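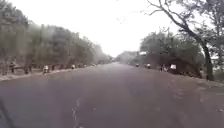

Talks Workshops Archive Contact

Talks > Spring to Fall > Walking to Work: Speaker Notes

August
by Baltasar Toledo

(Notes for me, posted because people asked. I talk faster than I write, so some of this got longer in the room and some of it got dropped.)

Hi everybody. Wait for the people at the back to find chairs. Say thank you to Dario Caputo for setting this up and for lending me his clicker, which is way nicer than mine.

OPENING

So I want to talk about walking to work. I know, you came out at 7 p.m. for this! But I've been doing it for 3 years now and I have opinions, and most of them are about shoes and breakfast and how my town is laid out, and very few of them are about fitness. If you came for the fitness part, I'm sorry, I still get winded on the library steps.

Ask: who walked here tonight? (Hands.) Who would have, if it had felt easy? (Usually a lot more hands. Let that sit a second.)

HOW I STARTED

My car died. It was a transmission thing, and the quote was more than the car was worth, and I told my boss at Pulach that I'd be taking the bus until I found another one. Then the bus got rerouted the next month and the new stop was 2 miles from my desk. My house is 3 miles from my desk. You can do the math on how long I stood at that bus stop feeling silly before I just started walking the whole thing.

The first week was awful. Tell the blister story, but the short version, people are eating. I wore my office shoes because I figured, well, they're shoes! I had a laptop bag on one shoulder and by the end of that week I was leaning like a fence post. I was also leaving at exactly the time I used to leave by car, plus the extra minutes the map told me, and I came in late every single morning, because the map doesn't know about my neighbor Phyllis and her dog.

WHAT I CARRY

People always ask this, so do it early.

- Backpack with a chest strap. Mine is an old Emness daypack with a zipper that sticks.
- Spare socks. I keep a second spare pair in my desk drawer too.
- The thinnest rain shell I own, all year round.
- Lunch, in something that really closes. (Soup story if there's time. There's usually time.)
- No umbrella. I've left 2 on benches and I'm done.

Office shoes live at the office now. That one change did more for me than everything else put together, and it cost nothing, and I can't believe it took me until the second month to think of it.

THE ROUTE

Slow down here, I always rush this bit.

When you drive, you pick the route that's fastest for a car and then you never think about it again. So when I started walking I walked my driving route! Along the big road, past the tire place, past the storage units, all of it. Long straight stretches are tough on foot. You pick out the trees at the far end and you walk and walk and they don't get any bigger. In a car that's thirty seconds of radio. On foot it's a whole podcast.

Then one morning I cut behind the Zieliński bakery to get out of the wind, and there was an alley, and the alley went to a little street I'd never been on in my life, and I've lived in this town since college. Same distance, give or take a block. It felt like half. There were porches and somebody's tomatoes and a kid practicing trombone very badly with the window open.

So here's what I tell people now: the best walking route is the one with the most corners. Turn often. A walk with ten turns in it gives you ten small places to get to.

Pause for the question about safety, it always comes up here. Good answer: walk the route once on a day off, in daylight, with no bag and nowhere to be. Look for missing sidewalk and for crossings where drivers turn without looking. If there's one bad crossing, go a block out of your way. I go a block out of my way twice and I've stopped resenting it. In winter I wear the ugly yellow vest. I look like I'm there to read your meter.

WEATHER

I kept a notebook the first year (of course I did). I'd have sworn it rained on me constantly. When I went back and read it, the really soaked mornings were few and far between, and I remembered every one of them, and I'd forgotten all the dull gray dry ones completely. Most mornings are dull, gray and dry where I live. They're great for walking! You don't sweat, you don't squint.

Heat is harder than cold, at least for me. In August I leave at 6:30 and change my shirt when I get in. I have no clever trick there.

TIME

This is the part where somebody folds their arms, and fair enough. Walking takes longer. I have an hour each way and some people flat out don't have that hour. They've got kids to drop off or a second shift. I'm not going to stand up here and scold anyone.

What I'd say is you don't have to do the whole thing. My friend at Cevex parks at the far end of the park and walks the rest, and she gets almost everything out of it that I do. Or walk home only, when there's no clock on you. That's how I'd start if I were starting over.

And the hour isn't all lost. I used to come home and need an hour on the couch before I was fit to talk to. Now I come in the door already done with work. My wife noticed that before I did.

MONEY (skip if running late)

I put 100 dollars a month aside, money that used to go to gas and parking, and after ten months I had 1,000 and bought a really good pair of boots and a secondhand canoe. The canoe is a different talk.

THINGS TO TRY THIS WEEK

Put shoes at work. Walk one way, once. Find one street you've never been down. Leave earlier than the map says so you can stop and pet a dog.

QUESTIONS

Repeat each question into the mic! Dario reminded me about this last time and I still forgot. If they ask about bikes, send them to Dario. If they ask about the canoe, we have to be out of the room by 8:30, so keep it short.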